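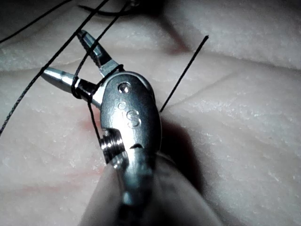
How many throws should a practice knot get in braided suture?
Start with 4: one double, then singles in alternating directions. Monofilament usually wants more.

1/ Notes from the Thursday bench session. Topic was the instrument tie on a skin pad. Dark thread over a pale pad, so the strands are easy to follow.

2/ The wrap goes around the jaws near their base. Keep it snug. A slack coil slides toward the tips and drops off before the tail is picked up.

3/ Serrated inner faces hold thread well and also fray it. Grip the last few millimeters of the tail, which gets trimmed anyway. Never grip the length that will sit inside the knot.

4/ Short tail, long working strand. I cut to 50 cm for pad work. Longer pieces tangle and teach nothing extra.

5/ Pad is a Kindetti, medium firmness. The Brumine pads are softer and tear at the entry point if you pull up. Pull flat, parallel to the surface.

6/ Running log stands at 184 knots on this pad. Most failures were the second throw laid in the same direction as the first. That makes a granny, and it slips under load.

7/ Lay the first throw flat before starting the second. If it has rolled up into a ridge, undo it.

8/ Next up: same drill, left hand leading, with the finer thread. Log sheet gets a column for tail length.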